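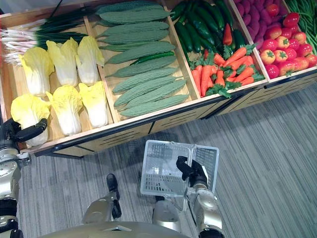

February 21, 2018

The seed list is done! Well, it's done in the sense that I've stopped adding to it with a pen and have started adding to it in pencil, which feels more responsible. I was up before six with the Hauksdóttir catalog and a pot of coffee, and by the time it got light I had filled both sides of the page and was drawing beds on the back of the electric bill.

I love this part of the year so much. The ground is still hard as a plate, there's a crust of old snow along the north fence, and in my head everything is already knee high. Kirsten called while I was measuring string and asked if I'd eaten. I had not. I told her about the leeks instead, for a good ten minutes, and she was very nice about it.

The big change this year is that I'm taking on the lower half of plot 259 at Zudham as well as my own. Asger has had it for ages but his knees are bad and he only wants the end with the rhubarb. He walked me over it yesterday and told me where the wet corner is (by the gate, bring boots) and which of the currants are worth keeping. The soil is gorgeous, dark and crumbly under the top inch of frost. I put some in my coat pocket and forgot about it, so now the coat is gorgeous too.

So, room at last for a proper cabbage bed. Two kinds, one for summer and one to stand through the fall, and beans behind them where the old trellis is. Molitz again for the beans, no question. They climbed right over the top last August and I was still picking when the neighbors had pulled theirs out.
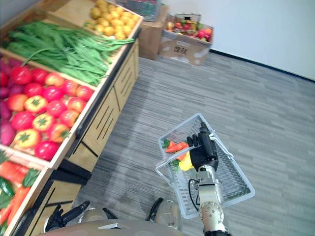

Things settled today

Potatoes go in the far strip, first week of April if it's dry. Earlies only. I don't have the storage for the big keepers and I always end up giving them away half sprouted.

Tomatoes stay at home against the south wall. Last year I put six plants where four would fit and spent the summer crawling in sideways to reach anything. I'm going to be strict - one cherry, one paste, and one of the Plernier that Brynhildur gave me in a twist of newspaper. She says it takes 85 days from setting out and tastes like the ones her mother grew. I have been thinking about it ever since. I can't wait!

Onions from sets, since the seed ones sulked. Garlic is already in and showing little green noses through the straw, which I go out and look at every morning.

Peas: soak them or don't soak them? I have done both and can't tell any difference. Ask Asger.
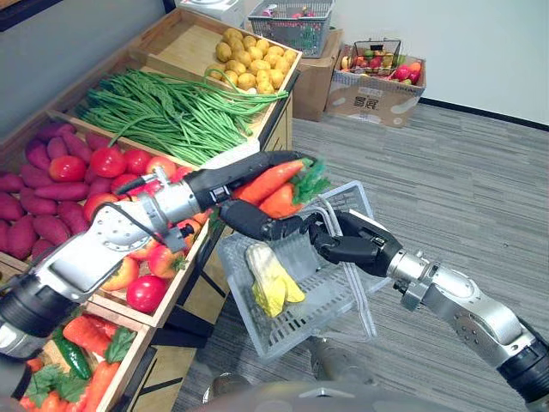
Root vegetables are where I want to do better. My beets were fine, but the parsnips came up in three places out of a whole row, and I know exactly why, I let the bed dry out for a week in May when I was painting the kitchen. This time I'm laying a board over the drill and lifting it every day to check. I want to be pulling carrots like that orange pair, with all the frilly green still on top, and carrying them home by the leaves! Mine forked last time, every one of them had legs. Ásdís says it was the stones and the fresh manure together, and she grows beauties, so I'm sieving the top foot of that bed if it takes me until Easter. No manure at all. Maybe a little sand.

I also want to try sowing them in shorter rows, a fresh one every two weeks, so that we aren't eating carrot soup for the whole of September again.

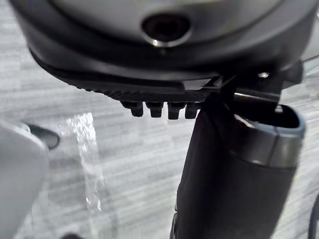 The other idea, and I'm quite excited by this one, is to put radishes in the same drill. They come up fast and mark the line, and by the time the carrots need the room the radishes are on the table. Esben does it and swears by it. He's lending me his good hoe too, the narrow one.

Order goes in the mail tomorrow. I've left a gap at the bottom for squash, just one plant, maybe two. Kirsten wants dill and I'd forgotten dill completely, so that's in as well. Must find the other glove before Saturday's frost cloth gets moved - no, scratch that, the cloth can stay where it is until the wind drops. Glove anyway.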